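Section 9. Packing the Skindlow gift box

Before you start: clear the table, wipe it, let it dry. Box, snacks, soft toy, cloth, tape. Get it all within reach so your not walking back and forth.

1. Fold up the box. Push the bottom flaps in till they click.
2. Stand it open on the table, long side toward you.
3. Check the inside for dust or scraps. Shake out.
4. Heavy stuff first. Jars, tins, flat on the bottom.
5. Foil snack packets next. Fold the loose end over, lay flat, label up. Don't squash them, the seams pop.
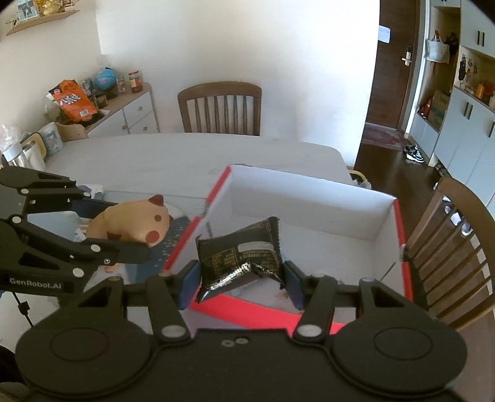

6. Soft toy goes in after the food, on its side. Keep the ears clear of the lid fold.
7. Cloth last, folded to fit, tucked down the edges so nothing slides.
8. Close the lid. Should shut without pushing. If it bulges take a packet out and go back to step 5.
9. Tape once across the middle.

Note: max load 2000 g, box included. Over that the bottom flaps can give. Use the Clanico double-wall box insted, part no. 1157.

Note: leave snacks sealed. Opened packets don't go in, even clipped.

CAUTION: No glass next to the side walls. Wrap it, keep it in the center.

CAUTION: Keep the box off the floor and away from kettles and heaters. Damp card goes soft fast.

Storing: flat boxes stack up to 200 high, dry shelf. Tustum labels, see Section 10.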